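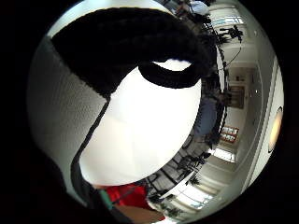 Akis Gripper Set, partial release: known faults and exclusions

Status

Collected in December at the Zurnville site with the Costau hand-held gripper. The release holds 700 episodes. Another 140 were pulled after review and are stored separately under excluded/. Read the fault notes before training on anything from the second half of collection.

Fault 1: lens mount slip

The clamp that holds the fisheye lens to the gripper body worked loose during collection. The lens rotated a few degrees at a time, mostly when the operator set the tool down between episodes. Calibration was run in the morning only, so any slip after that went into the data with the old values.

Effects:
- Finger positions in image space drift within a session.
- Gripper width computed from the image reads too small, by up to 45 percent in the worst episodes.
- Pose tracking is mostly unaffected. It fails outright when something large and plain sits close to the lens and hides most of the room. The frame at the top of this file has a white oval filling the center, with the windows and chairs pushed out to the right side. Expect few usable features in views like it.

Fault 2: dropped pose samples

The logger on the Nkuna recording unit discarded pose samples when its write buffer filled. Gaps are short, but the first version of the export script interpolated across them without setting a flag. The present version writes pose_valid = 0 for every filled sample. Files exported before the fix have no pose_valid column and should not be mixed with the current ones.

Safety note

In one replay test on the arm, an unflagged gap produced a step in the commanded position. The arm hit its force limit and stopped. There was no injury and no damage beyond a bent fingertip. Do not replay any trajectory on hardware until you have:
1. Checked that pose_valid exists and is 1 throughout.
2. Capped joint speed in the controller.
3. Cleared people from the reach of the arm.

Exclusion rules

An episode was pulled if tracking was lost for more than 105 consecutive samples, or if the lens rotation check failed at both ends. Episodes that failed at one end only were kept and carry lens_warn = 1.

Open items

- Recalibration of the lens_warn episodes is not finished.
- The replacement clamp has a set screw. It has not been tested over a full session.
- Width labels for small objects need a second pass.

Contact

Bheki Nel maintains the export script and the exclusion list. Include the episode number and the export version in any report.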